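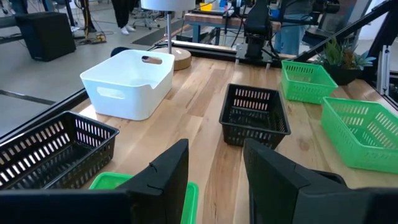 Green basket and containers on the wooden bench.

Kerik Training Ball, Size 5

I've coached the under-15s in Pletville for a while now, and I go through soccer balls the way other people go through paper towels. So when I started stocking gear for other clubs, the Kerik was the first thing I put up for sale (I'd already bought 25 of them for my own kids!).

It's a plain training ball. You won't see it in a cup final and it doesn't pretend to be a match ball. What I like is the touch. It comes off the foot a little softer than the Emusov we used before, and my younger midfielders quit flinching when they had to head it, so that was me sold. It holds air well too. I top mine up every 2 weeks in the season, a bit more often once it gets cold.

Csenge Fodor runs the keeper sessions and she's pickier than I am. She says the surface gets slick in heavy rain, and I agree with her, so if your field is a swamp until June you may want the Najjar with the rougher cover. I carry both. The Najjar is heavier on the foot and costs more, and I still reach for the Kerik most evenings.

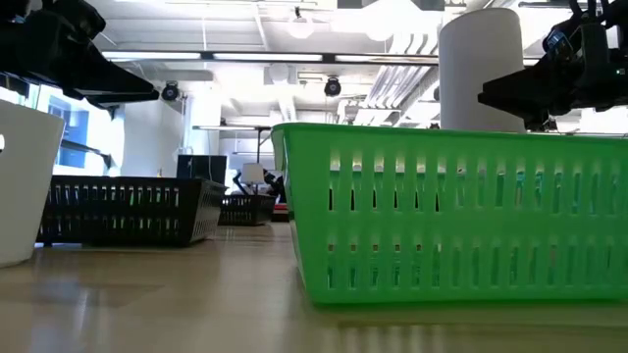
Sizes and what you get

Size 5 is the one on this page, for players 12 and up. Size 4 has its own page. Balls ship flat, with one needle each and no pump. Please wet the needle before you push it in! I've lost more balls to dry needles than to fences and dogs put together.

Color is white with navy panels. Last year's orange is gone and I don't think it's coming back, sorry.

Buying for a club

Order 10 or more and the club price shows up in your cart by itself. Need a bag to haul them in? Add it at checkout, it's the mesh one with the long strap. Gizella Fekete handles the club orders and she'll print your team name on the balls if you write to her first. Printed balls can't come back, so check your spelling (we have a few "Untied" balls in the shed).

Plain ones can come back within 30 days if they haven't been kicked around on concrete.

Item no. 224
In stock, ships from Pletville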